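The Can at the Back of the Shelf

Everybody has one. Chickpeas, maybe. Cream of something. A can that moved house with you, twice, and went straight back in the cupboard both times without a word said.

I went looking for mine in October, on a wet evening around dinner time, mostly because there was no bread. Found lentils, tomatoes, three kinds of beans and a tin of peaches I have no memory of buying. None of it glamorous. All of it dinner, if you squint.

Canned food has had a strange run. Our grandparents treated it as a small miracle. Our parents treated it as a Tuesday. Then came the farmers market years and suddenly you hid the stuff behind the good olive oil when people came over. Now it's back, sort of. Fancy sardines with pretty labels. Beans people argue over online. Whole shops for it.

One of those shops is Kolletti, a narrow place between a shoe repair and a bank, 46 shelves of nothing but cans and jars. Spyros Tsoukalas runs it. His family name is over the other business too, Tsoukalas, the wholesale place across the river where his uncle sold olives by the bucket until his knees gave out.

I asked him what people get wrong.

"They buy for a disaster," he said. "Ten cans of a thing they don't like. Then no disaster, and they have ten cans of a thing they don't like."

His rule is dull and good. Buy what you'd cook this week. Put the new one behind the old one. That's the lot.

He's less dull on beans. He'll open a can at the counter and make you taste it cold, off a spoon, standing up. The Vunska butter beans, which he sells more of than anything else, are soft without falling apart and salty enough to eat plain. I ate most of the can. He let me. Then he made me try a cheaper one, same bean, and it was mush and tin and sadness, and he looked very pleased.

Price isn't the whole story though. He keeps a bottom shelf of supermarket basics because, he says, crushed tomatoes are crushed tomatoes. Spend the money on fish. Spend it on beans if you're eating them whole. For soup, whatever's there.

The thing about the liquid - keep it. Chickpea water thickens a sauce. Bean liquid goes in the pot with the beans. The oil off good tuna is salad dressing already, just add lemon. I'd been pouring all of this down the sink for twenty years, which I did not tell him.

And drain the corn properly. Really drain it, then a hot dry pan, no oil at first. It wants to pop and jump a bit. Leave it alone until it browns, which takes longer then you think. Butter, chili, lime, done. I've served this to people who wouldn't let a can in the house and they asked what market I went to.

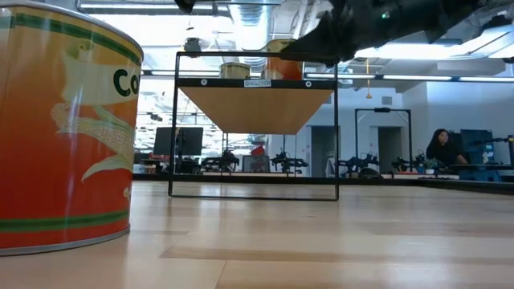
Start with the corn. It's the cheapest good side dish going.

Storage next, quickly. Cool and dry, so not the cupboard over the stove, where mine have lived forever. A scuffed label is fine. A bulging can is not fine, ever, throw it out and don't taste it to check. Same for anything leaking, or with a deep dent on the seam. Once it's open, move the leftovers to a box with a lid and into the fridge.

I bought a Plitix rack for mine, one of those sloped ones where the cans roll forward when you take the front one. It holds 9 across if they're the normal size. Took me most of an evening to put together and one leg is still wrong. But I can see what I've got now, and that turned out to be the whole problem.

Last week's dinners, for the record. Lentils with an onion cooked way too long, on purpose. Tomatoes and butter over pasta. White beans on toast with the oil from the anchovies, because Spyros said so. Corn, twice. Five nights out of the cupboard and one small trip for lemons and a bag of greens.

The peaches I'm still not sure about. Spyros says cold, with yogurt and black pepper. Pepper! I'll report back, they're in the fridge.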